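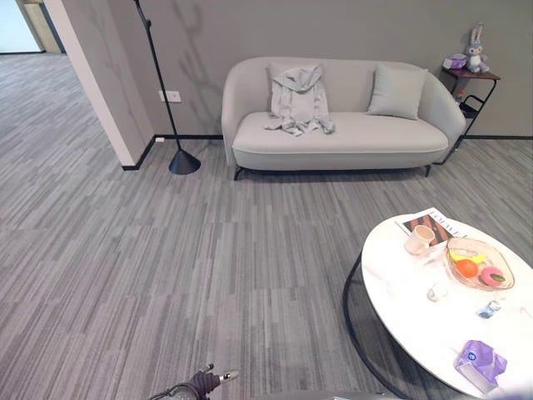 Our project was supposed to answer one modest question: which of two grippers is better at picking up clothes? We had the Skosell, a stiff parallel-jaw gripper that came with the arm, and the Prasham, which has softer fingertips and costs more than either of our laptops. The test area was the lounge corner, and the target was the light gray hooded garment on the light gray loveseat, next to the light gray pillow. We had read a whole chapter on choosing test objects with good contrast. The wrist camera had not, and in the first session it regularly asked the arm to pick up the seat cushion.

Method

Each gripper got the same 3 tasks: grasp the hood, lift the garment clear of the seat, and lay it over the backrest. Both ran on the Belmonte controller with the same speed limit. We logged 911 attempts with the Skosell and 977 with the Prasham. The numbers should have matched, but one Saturday the logging script filled the disk and we only noticed after lunch.

A grasp counted if the fabric stayed in the fingers through the full lift. Dragging the pillow along was scored as a failure, even when it looked impressive.

Results

The Skosell did well on thick folds and badly on everything else. Flat fabric slid out of the jaws, and closing them harder mostly moved the problem to the upholstery. The Prasham was better on single layers but slower to let go, so the third task often ended with the arm waving a sleeve around like a flag. 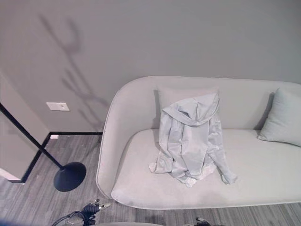 Cable routing turned out to matter more than we had planned for. With too much slack, the cable caught during wrist turns and the controller reported a collision. With too little, the wrist refused to turn at all. We settled on a length by trial and error, which the Zirthorpe lab handbook calls "tuning."

What we would change

Use a brighter garment. Randomize the order of the grippers, which we meant to do and forgot. Check the disk before starting. We would also move the camera higher, as the fingers block its view at the exact moment you want to know what they are doing.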